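**Pitel club kit: bin-handling arm**

Huguette Fortin put this kit together for the Plurnham student robotics club, and it has grown a bit every term — mostly in the direction of more bins. Teams work in a proper aisle with blue bins on steel racks, so there's plenty to practise on!
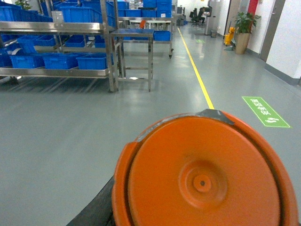
## What the challenge asks

Each team of 2 gets 60 minutes at the racks and the roller lanes, and may bring any code they like, written at home or on the day. Plain blue bins come first, then the grey Totelife tote, which everybody seems to have strong feelings about.

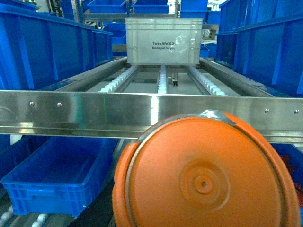
Spare fingers and cables are sold separately (ask for part 934), and we'll gladly talk you through fitting them if it's your first go. Bookings for the December round go through Huguette.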